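Memoria del proyecto: ¿qué hacemos con tanto cartón?
Asignatura de Gestión de Residuos, segundo curso
21 de octubre de 2025

Cuando elegí el cartón como tema mis compañeros de mesa se rieron bastante. Ellos iban a por las baterías y los plásticos del mar, y yo con mis cajas. Pero en el polígono de Lavside, donde hice las visitas, el cartón está en todas partes, y quería saber adónde va cuando sale por la puerta de atrás.

La primera parada fue Hinrichs, un almacén de menaje que me dejó revisar sus partes de recogida desde enero. Sacan 300 kilos por semana, y subiendo. Lo pliegan a mano, lo atan en balas de 30 kilos y se lo lleva el camión de Brindenwood, la planta de clasificación. Yo pensaba que con eso ya estaba todo hecho (¡qué ingenua!), pero en la planta separan otra vez lo que viene con cinta, con grasa o mojado, y una parte se queda fuera del circuito.

Lo de la humedad me dio para un apartado entero. Las fibras se hinchan, la cola de almidón cede y las capas se despegan. También me enteré de que la fibra se acorta en cada vuelta, así que siempre hay que meter algo de pasta nueva, y eso en los carteles del contenedor no sale nunca.

Para la parte de reutilización me fijé sobre todo en los cantos, que es por donde una caja empieza a rendirse.
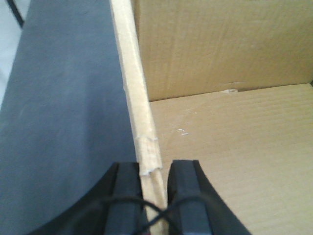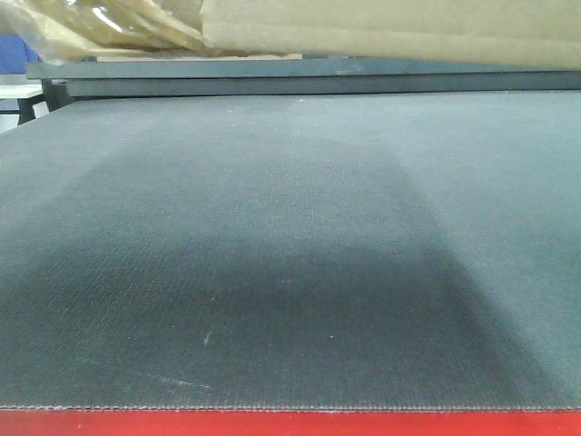
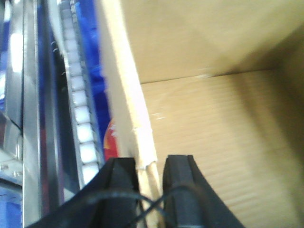

Desde Pretititz me contestaron por correo que lo de los cantos les parecía bien visto, pero que ellos descartan muchas más cajas por el fondo vencido, y que si solo miraba los bordes iba a salir un porcentaje de reutilización demasiado optimista. Me fastidió un poco - ya tenía la tabla hecha - y tuve que rehacerla con una columna más.

Con la tabla nueva la cosa cambia. De cada 6 cajas que revisé en Hinrichs, 2 servían para otro envío tal cual. Antes me salía la mitad, así que menuda diferencia. Las demás iban directas a la bala, casi siempre por el fondo y no por las solapas.

Me queda pendiente la parte de costes. Pedí a Brindenwood el precio de la tonelada y me pasaron una horquilla tan amplia que no me atrevo a calcular nada con ella. Lo dejo para la segunda entrega, junto con el anexo de los partes.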